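4.2 Tabletop tidying and tool retrieval

The second task family concerns small objects kept on desks and workbenches. It was chosen because the work is ordinary, is done many times a day, and is still performed poorly by most machines. Demonstrations were recorded with hand-held grippers, one in each hand of the operator, so that the motion could later be transferred to a two-arm platform without a teleoperation link. Each gripper carries a cube printed with fiducial markers, from which its position is recovered.

Sawsan Nimri directed the recording at the Wesgate site, and the same instructions were later used at Stindow. Operators were asked to work at their normal pace and to leave failed grasps in the record. A total of 412 demonstrations were retained after review. The objects included scissors, utility knives, bottles and small open trays. Positions on the table were changed between demonstrations, and decorative items were left in place, as they would be in an occupied office.

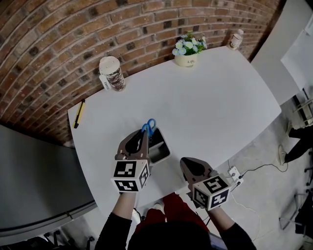 Figure 3. Demonstration of tool retrieval with hand-held grippers. The left gripper holds a pair of scissors with blue handles at a small open tray.

Scissors proved to be the hardest object in the set. The handles offer several places to grip, and only a few of them leave the tool in a pose from which it can be passed to a person or set down flat. Human operators correct a poor grip by turning the wrist before the tool is clear of its container. The Clekley policy, trained on the full set, learned this correction in part. It completed 203 of 300 retrieval trials, where completion required that the tool be removed from the tray and placed inside a marked area without being dropped.

Most failures came in the first moments of contact, when a finger pressed against the wall of the tray and moved it across the table. The policy did not use the second arm to steady the tray, although operators at Stindow often did so. The Fogh baseline showed the same weakness and was also slower to try again after a missed grasp.

We therefore regard retrieval from a container as a chore that present systems can attempt but cannot yet be trusted to finish without supervision. Results for closing and stacking containers are reported in Section 4.3.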